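Informe de avance - línea de espejos dieléctricos, proyecto Tranddale

Resumen rápido para el expediente, el detalle de gastos va aparte. La cámara de evaporación de Clondadance ya trabaja a dos turnos. Primera tanda de sustratos de sílice recubierta y medida: 75 piezas, 10 rechazadas por picaduras en el borde. Planitud dentro de lo pedido en el resto. El pulido lo sigue haciendo Lauritsen, con retraso de dos semanas en la segunda entrega.

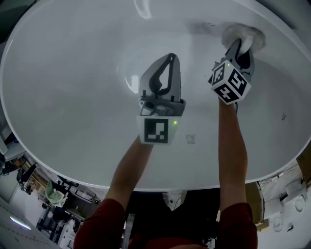 Clondadance, abril

Umbral de daño a 1064 nm: pendiente. El banco de Mosetti estuvo parado por la fuente del láser y solo pudimos ensayar 5 muestras. Resultados dispersos, no los damos por buenos todavia. Se repite la serie completa con limpieza nueva antes del recubrimiento.

Gasto no previsto: 2.000 euros en crisoles y un cristal de cuarzo para el control de espesor. Pedimos cargarlo a la partida de fungibles - queda saldo.

Próximo periodo: cerrar ensayos de daño, segunda tanda con capa de hafnia mas gruesa, medir pérdidas por dispersión. Falta que nos confirmen si el informe final lleva anexo de espectros o basta con la tabla.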